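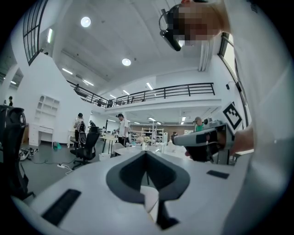 Photo: Satish Semwal

Collcombe Community Sewing Room: progress report to the Arnlow Fund
2019-04-25

Hi all,

Sorry this is landing a few days after I said it would. We had the spring mending day to get through first and I wanted those numbers in here, because they're good ones!

So, the mending days. We've now repaired 364 pieces of clothing since the grant started, and I'm counting a pair of curtains as one piece, in case anyone asks. Zippers are still the big one. I had budgeted for a modest box of them and we went through it before the winter was out, so I moved $140 from the printing line to the notions line (you said small shifts like that were fine as long as I told you, so I'm telling you). Flyers didn't suffer. We ran them off in black on yellow paper and people seem to like them better that way.

The beginner class is full again, with 20 people signed up and a short waiting list. We start everybody on a drawstring bag, then a pillow cover with an envelope back, and after that they pick. Most pick pajama pants. One woman went straight for a lined wool coat and I tried to talk her down to a vest, and she ignored me, and the coat is coming along really nicely. The collar has been taken off and put back on a few times, but whose hasn't?

Machines: the two old Hrnčiar ones are both back from service and running well. The third needs a new foot pedal, and the repair shop wants more for the pedal than I'd like to pay, so I'm asking around for a used one. Until then we're working in pairs on that side of the room. It slows things down a bit on class nights, but the pressing table always has a line anyway.

Now the thing I'm less happy about. The teen group hasn't taken off. We tried it right after school, then we tried it later in the evening, and we got the same handful of kids both times (lovely kids, and one of them can already do a better invisible hem than I can). I'd like to stop running it as a separate group and fold them into the open studio hours, if that's all right with you. The fabric set aside for them would go on the shared shelf.

Money: of the $2,000 second payment we've spent up to half, mostly on thread, needles, the servicing and the room rent through April. Receipts are in the blue folder and I'll scan them when I send the final figures. The rent goes up a little in the summer and I've already written that into the next budget sheet.

Coming up is the quilt project with Clultero, who are giving us their sample books of cotton shirting. They're beautiful, all stripes and tiny checks, but every piece is glued to a card and has to be soaked off. Bring rubber gloves if you visit!

Two things I need from you: a yes or no on the teen group, and the name of whoever should get the final report.

Thanks again, and come by on a mending day if you have anything with a hole in it.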